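# Bricks and baseplates

Poltville is a small brick-building project run out of a shared workshop on Eide Street. It has been going long enough for the bins to fill up and for everyone to have a favourite colour. The gallery page is for layouts, spare bricks and whatever is on the plate at the time.
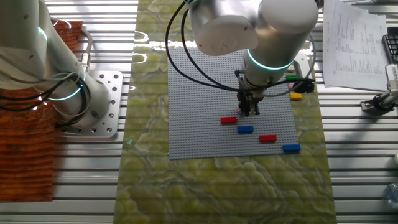 Red and blue bricks with the big grey baseplate, on green marbling. 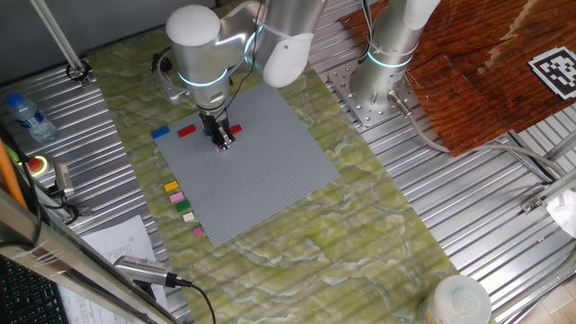
We like a grey plate for planning. Strong colours are easy to see against it, and it can pass for road, pavement or bare rock later on without being covered. Green plates are kept for parks and paddocks. The blue ones are mostly used for the harbour, though Orvokki Koivisto has been known to tile one over completely and call it a car park.

## Setting out

Most layouts start with long bricks and nothing else. They mark where a wall or a kerb will go, and they can be shifted several times before anyone gets attached to them. If two colours are used in turn, it's easier to describe a change to the person across the table: "move the second red one back a row" is clear enough.

A staggered line is a good test of a plan. It shows how much space a diagonal street takes up, which is always more than you'd think from a sketch. Bricks will only sit square to the studs, so a diagonal has to be made in steps. Short steps look smoother but use more pieces. Long steps leave odd corners, and these are handy for a letterbox or a tree.

Leave the gaps open at this stage. Shabani Magesa fills his in as he goes and then has to pull half the street up again when the tram line moves. He says he enjoys it.

## Small bricks

Small bricks go beside the plate in the order they'll be wanted. A column works better than a pile, especially with the pale colours. Cream and white are hard to tell apart under the workshop lights after 5 pm, and the light pinks get mistaken for both.

The pinks are in short supply. Orvokki used most of them on the bakery, and the rest went into the awning of the Zollden Hotel, where they're holding up a balcony and can't be borrowed. If you have magenta or light pink at home and don't need it, bring it along on Friday.

Yellow and green we have plenty of. Please don't bring more green.

## Sorting and storing

The bins are sorted by size first and colour second. We tried it the other way round and spent a lot of time digging for one small red brick under a heap of long red bricks. The labels still show the old system on the bottom shelf – ignore those until they've been replaced.

- Long bricks go in the deep trays under the bench.
- Small bricks go in the drawers, one colour to a drawer where there's room.
- Baseplates stand on edge in the rack. Don't stack them flat with bricks still attached.
- Anything cracked or chewed goes in the Dremton tin by the door.

The tin is named after a town we built two winters ago, which was made largely of damaged bricks and looked it. A few of its houses are still on the top shelf. The railway station has been taken apart for its windows.

## Cleaning the plates

Dust settles between the studs and a cloth only pushes it around. A dry, soft paintbrush works well for a quick clean. For anything sticky, use lukewarm water with a drop of dish soap, then stand the plate upright to drain. Keep it off the heater. We have one plate with a permanent curve in it, and it's now the hill behind the school.

## What's being built next

The next section joins the harbour to the hotel. It needs a street with a bend, a footbridge and a row of shops, and the shops haven't been shared out yet. Shabani has put his name down for the hardware store. Orvokki would like the fish and chip shop, provided she can have the last of the cream bricks for the front wall.

Street plans are pinned up beside the rack. Write changes on the plan in pencil and put your initials next to them.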